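How Does a Long Race Work? A Guide for Young Runners

Maybe your mother, your uncle or your teacher runs long races. They wake up before the sun and they come home very tired, and they smile. You may ask yourself what happens in all those hours. In this text I will explain how the body can run for a long time, and why runners eat, drink and slow down in the way they do.

I will use the race in our town, the Drendenum Hill Run. It is 37 kilometers long and it takes place every March. Children do not run this one. For children there is the Little Drendenum, which is 2 kilometers and goes one time around the lake.

Your body has a fuel store

A car needs fuel and your body also needs fuel. The fuel for running comes from food. When you eat bread, rice, potatoes or fruit, your body changes them into a kind of sugar. It keeps a part of this sugar in the muscles and another part in the liver, which is an organ in your belly.

The store is not endless. When you play tag in the school yard, you use only a little of it. When a grown-up runs for several hours, the store can become almost empty. Then the legs feel like they are full of sand. Runners call this "hitting the wall." There is no real wall, of course!

Tekle Abera has run the Hill Run many times, and he remembers his first one very well. "I started too fast because everybody around me was fast," he told me. "After the second hill I had to walk. An old man passed me and he was singing." Now Tekle starts slowly, and he sings also.

Why do they start slowly?

Try this with a friend. Run across a field as fast as you can, and then try to speak a long sentence. It is difficult, yes? Now run slowly and try again. This time you can speak.

When you run very fast, your muscles ask for more oxygen than your breath can bring. Oxygen is the part of the air that your body needs. When you run slowly, your breath and your muscles can agree with each other, and you can continue for a long time. Coach Maysoun Nseir at the Zindier running club calls this "talking speed." If the children in her group cannot tell her what they had for lunch, she asks them to go slower.

Why do they sweat?

Muscles make heat when they work. If all this heat stayed inside, you would become too hot and you would feel sick. So your skin lets out small drops of water. When the drops dry in the air, they take some heat away with them. This is sweat, and it is a very clever system.

But the water has to come back. On the Hill Run there are tables with cups of water, and the runners take one when they pass. Sweat has salt in it, and for this reason some runners eat a salty cracker too.

What do they eat before?

The runners eat a bigger dinner on the evening before, often pasta or rice with something simple. In the morning they eat again, but early, so that the stomach has time to do its work. They choose food which they know well. A race morning is not a good moment to try a new spicy soup.

Saron Habte is the mother of Sumeya, who is nine. Saron makes oatmeal at five o'clock, when the whole house is dark. Sumeya wakes up from the sound of the spoon and she gets a small bowl too, with honey.
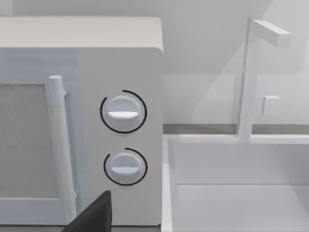
A microwave.

If you run the Little Drendenum, you do not need a special dinner. A normal breakfast is enough, and you should finish it at least 60 minutes before the start.

What happens after?

When the race is over, the muscles have very small damages in them. This sounds bad but it is normal. The body repairs them while you rest and sleep, and slowly the muscles become stronger. For this work it needs food with protein, for example eggs, beans, milk or fish. It is also the reason why grown-ups go down the stairs in a funny way on the next day.

Words to remember

Liver: an organ in your belly that keeps some sugar for later.
Oxygen: the part of the air that your body needs.
Protein: the part of food that helps to repair muscles.
Talking speed: running so slowly that you can still speak.

Text by Letay Endale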